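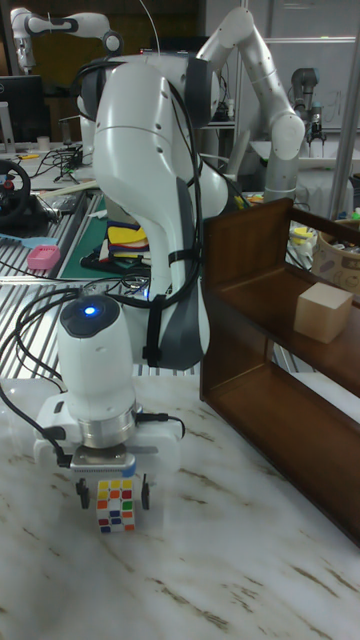

Vustadham Film Society Members' Forum
Board: Screenings and Programme
Topic: Cusus, restored print at the Zavala

stalls_left
Posted Friday, 9.14 am

Members who attended the July screening of Cusus are invited to record their views in this topic before the programme for the autumn is settled. I shall begin with my own.

The film is set in a river port in 1900 and follows a family of salt merchants through a single winter. I had seen it once before, on television, in the shorter version. The restored print is a better film in every respect that matters to me. The harbour scenes have been given back their length, the daughter's letter is now read in full, and the closing procession no longer appears to belong to a different picture. I would support a second showing.

balcony_rail
Posted Friday, 10.02 am

I regret that I cannot agree with the previous member. The longer version puts back a good deal of material that was, in my view, rightly removed. The dinner with the customs officer adds nothing that was not already plain from his first visit. I left the Zavala with the impression of a sound drama of modest length which had been asked to carry more weight than it could bear.

The notes supplied by Waleo describe the restoration as complete. They do not state who decided on the order of the scenes, and I should like to see that point addressed before the society shows the film again.

secondreel
Posted Friday, 11.37 am

With respect to balcony_rail, the dinner is where the officer learns that the warehouse is empty. Without it his conduct in the last part makes no sense. This was a common complaint about the shorter version, and I made it myself on this board at the time.

I do share the concern about the order. The flood now comes before the wedding. In the version I know it comes after.

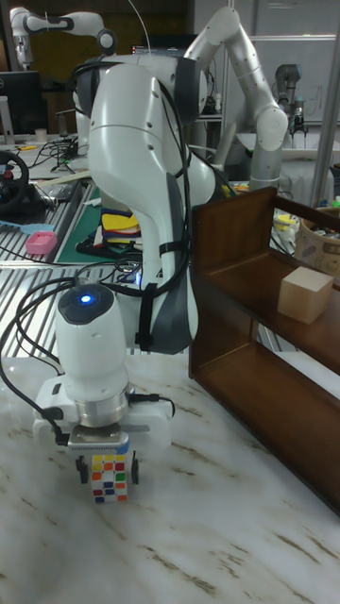
balcony_rail
Posted Friday, 12.20 pm

The placing of the flood is the question on which I would ask members to dwell. If it comes first, the bride's family already know that they are ruined when they enter the church, and every line in the wedding must be heard differently. I do not believe the actors are playing it in that way. They are cheerful, and the music is cheerful with them. The middle hour as shown resembles the little cube held between those black fingers, with white, red, orange, yellow, blue and green all on the one face: each square is sound, and none of them sits with its fellows. I would ask that the shorter version be shown beside it so that members may judge.

stalls_left
Posted Friday, 1.05 pm

I took the cheerfulness to be deliberate. The family are keeping up appearances before the town, and the mother says as much on the church steps. I accept that the line is easily missed, as the sound in that passage is poor.

box_office_queue
Posted Friday, 2.48 pm

May I raise a practical matter. The Zavala has 640 seats, and for much of the evening the rear of the stalls was uncomfortably warm. A film of this length requires an interval. There was none, and a number of members near me went out during the trial and did not see its outcome.

On the film itself I have little to add. I thought the photography very fine and the trial too long.

secondreel
Posted Friday, 3.31 pm

I would support an interval, provided that it falls after the ice breaks up and not during the trial.

To return to the order of scenes, I have looked again at the Waleo notes. Page 3 refers to "the wedding and the flood", in that sequence. This may be no more than loose wording, but it is at odds with what was shown.

balcony_rail
Posted Friday, 4.10 pm

I am obliged to secondreel. I had not noticed the wording. It does not settle the matter, though I would say that it leans my way.

stalls_left
Posted Friday, 4.26 pm

It leans a little. I remain of the opinion that the order shown is the stronger one, whoever chose it. I will write to Waleo and post any reply in this topic. Members wishing to comment on the interval are asked to do so under Premises.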